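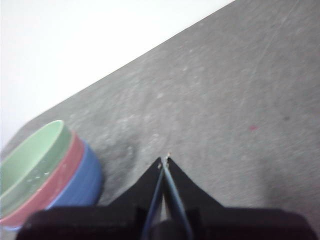

Negin Ansari wrote on the course board last week that she would sooner throw out half her demonstrations than spend another evening relabeling them, and asked whether the grade depends on how many we hand in. It does not. It depends on whether the set can be learned from, and a smaller clean set usually wins.

Week 3: Collecting demonstrations

Terms. An episode is one full attempt at the task, from the start pose to the release of the object. A demonstration is an episode you have decided to keep. Log both. The difference between the two numbers goes in your report.

The task for this unit is stacking and unstacking bowls with the wrist camera on. Nested bowls are harder than they look for a policy. The rims sit close together, and the fingers have to separate one bowl from the next without dragging the stack. Different colors help you check afterward which bowl was meant, but do not assume the model will use them.

Before you record
Start with the fingers closed. Check that the fingertips show in the wrist view. Write the instruction text first, then do the motion – never the other way around.

Vary on purpose
Move the stack between episodes. Left side, right side, near the gripper, far from it. In the May section one group recorded 247 episodes with the stack in the same place, and the policy reached for that spot even when the bowls had been moved. They recollected with 11 start positions and it went much better. Change the order of the colors too.

What to keep
Keep slow episodes. Keep a missed grasp if you recover and finish, and tag it "recovery". Drop anything where you stopped to think for a long time in midair. Long pauses teach the policy to pause.

Labels
Use the Clotia template. One sentence, plain verbs: "take the top bowl off the stack and put it on the table." Partners label each other's episodes. If the two of you disagree on what happened, drop it.

Due
200 kept demonstrations per pair, uploaded to the Cutdale folder by Sunday, October 26, 2025. Include the log. Questions on the upload go to Parisa Hassanpour.

Reading for next time: Kermani notes, section 3, on splitting by start position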